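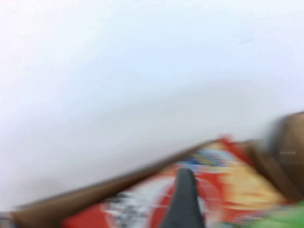

Skisham, December

The snack box is back against the white wall, so it must nearly be Christmas. It's only a brown cardboard box and it isn't much to look at, but there's a big bright red packet in the bottom of it now and that cheers me up every time I walk past.

If you're new here, the box goes with us to my sister's every year. Ffion Watkins (same sister, different surname, long story) lives 265 miles away, and she's convinced that I turn up with nothing but washing. So for the whole of December I pop a thing or two in whenever I've been to the shops, and by the time we leave it takes two of us to get it to the car!

I do have a few rules. Tins go in first, except I always forget and have to take everything out again on the Wednesday before we go. Anything with chocolate on it stays out until the last morning, as the box lives near the radiator and I learned that one the hard way with a 500g bar. And crisps go right at the top, even if somebody in this house thinks they make good padding.

Red packets seem to be my weakness. I went into Prosser's for milk and bin bags, and came out with neither - just snacks, and a jar of pickled onions I'd forgotten we already had two of. Next door's Nest Gape says I should write a list. I did write a list. It was on the fridge.

Still to get: crackers for cheese, the ginger biscuits Ffion pretends she doesn't like, and something for the drive that won't leave crumbs down the seats. Grapes, maybe? Tell me what you take in the car, and please don't say carrot sticks.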